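Pressing Day at Gellska

Aug 14, 2018

I've been buying seven-inches since I was a teenager and I had never once seen one get made, so when Gellska announced an open day at their pressing plant in Graltberg I signed up before I'd even looked at a map. Then I looked at a map. It's a long way! Two trains and a bus that drops you by a gas station, and then you walk along the side of a road with your tote bag feeling a bit silly. But there were other people with tote bags, so I followed them.

If you don't know Gellska, they press for a lot of the small indiepop labels, the ones that do a single in a folded sleeve with a postcard and maybe a badge. My copy of the first Nurker EP came from there (the one with the swimming pool on the cover, still my favorite thing they've done) and so did both Pascu singles. I brought the second Pascu single along in my bag with some idea of showing it to somebody. I never did. I got shy.

They took us around in groups. Ours was mostly label people, plus a couple who had driven over with their kid, and me. First stop was the cutting room, which is smaller than my kitchen and very quiet, with a lathe in the middle that everybody wanted to stand next to. The engineer played us a side she'd cut that morning and explained why she'd asked the band to move their loudest song off the end of the side. The grooves near the label have less room to work with and the high end suffers, so a big shiny chorus with tambourine all over it is the worst thing you can put there. I went home and checked my shelves and half my favorite albums do exactly that. Oh well.

Then the plating room, where we weren't allowed past the yellow line and the smell was something like a swimming pool crossed with a battery. I'll admit I lost the thread a little here. There's a father and a mother and a stamper, and one of them gets thrown away, and a man in the group asked so many questions about nickel that we ended up running late for the presses.

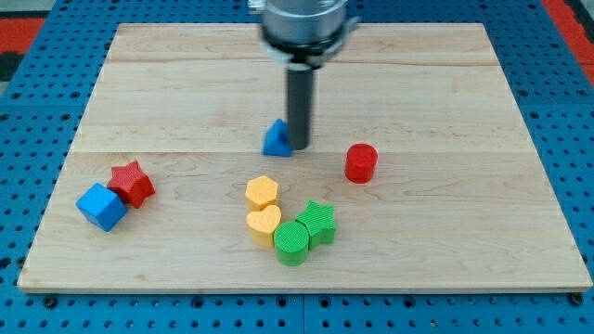
The presses are what I'd come for, and wow. They're loud, they hiss, and the whole place smells like warm crayons. A puck of vinyl goes in between the two labels, the thing closes, and when it opens there's a record with a ragged skirt of extra plastic all around it, which then gets trimmed off. I could have watched it all afternoon. They were running a repress of 1000 copies on a sort of milky green, and the operator let us hold one of the trimmings. I kept mine. It's on my desk now and it's already shedding bits everywhere.

I asked about the wait times, as everyone does, and got a straight answer: 90 days from approved test pressings for a small label, longer if you want a color they don't have in stock. One of the label people groaned out loud at that. He told me afterwards that he'd promised his preorders by the end of August and was going to have to write a very apologetic email.

Lunch was in the canteen (lentil soup, good bread, terrible coffee) and after that they'd set up a table of overstock and test pressings for sale. This is where I behaved badly. The test pressings were $3 each in plain white sleeves with nothing but a catalog number written on them, and you just had to take your chances. I bought a stack. So far I've found one polka record, one side of what I think is a language course, and, I swear, a Nurker B-side in a different mix with the organ way up front! It's so much better. I've played it to death and my neighbor has probably learned the words.

The day finished with Pascu playing a short set in the loading bay, just two guitars and a drum machine, with the roller door open and trucks going by. They did the two singles and three new songs, and one of the new ones has a key change that made the label guy next to me put his soup-stained hand on his heart. They said there's an album coming and that it will be pressed right there. I bought a tape from them, number 1371 written on the spine in silver pen, which they told me was a joke about how many they wished they'd sold.

If they do it again next summer, go. Wear closed shoes because they do check at the door, and one poor woman had to borrow a pair of work boots. Bring cash for the white sleeves. The last bus back leaves earlier than the one on the website, so ask the driver on the way out there. I ended up sharing a cab to the station with the couple and their kid, who was asleep with a trimming wrapped around her wrist like a bracelet.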